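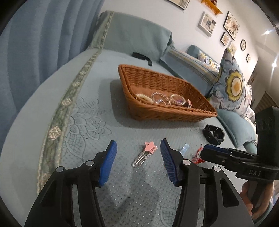

## Rule 3: Open Jaws Over Soft Things

I had the left-hand job that night, the star clip, and Kiran Thakur had the red string, and Ginette Fortin was reading us the rules off her phone with her mouth full of toast.

"Jaws open before you come down," she said. "All the way. Don't nudge it, don't scoop it, don't fold the bedspread."

I said I'd never folded a bedspread in my life. Kiran laughed so hard he lost his grip on things and had to back off and start his approach again (also a rule, rule 7, and a sensible one).

You have to understand that we'd all come from Griminero, where the only rule was go faster. I once did 600 picks in a shift there and couldn't tell you what one of them was. At Grorken they wanted it slow and boring. One item per hand. Pads to the sides of the thing, never the tips. If you miss, you say "miss" out loud, and you leave the miss in the log, even when Kamlesh Nigam is coming through in the morning to check the lot.

I loved it, to be truthful! I'm a fusspot by nature and it was the first job that paid me for it.

"Who goes first?" Kiran asked.

"Whoever's closer to the basket," said Ginette. "The other one holds still, jaws shut. Rule 12."

So he held still, jaws shut, and I came down over the clip. It was a silly little thing, a pinky-orange star on a wavy bit of silver, the sort my sister used to shed all over the house, and I wanted so badly to get it first go. I squeezed. It skated.

Nobody spoke. I could've pretended it was a test squeeze. At Griminero I would have, and so would everyone else on the floor.

"Miss," I said.

Ginette tapped it in and took another bite of toast. "Thirty seconds, then reset," she said, and Kiran started humming while we waited.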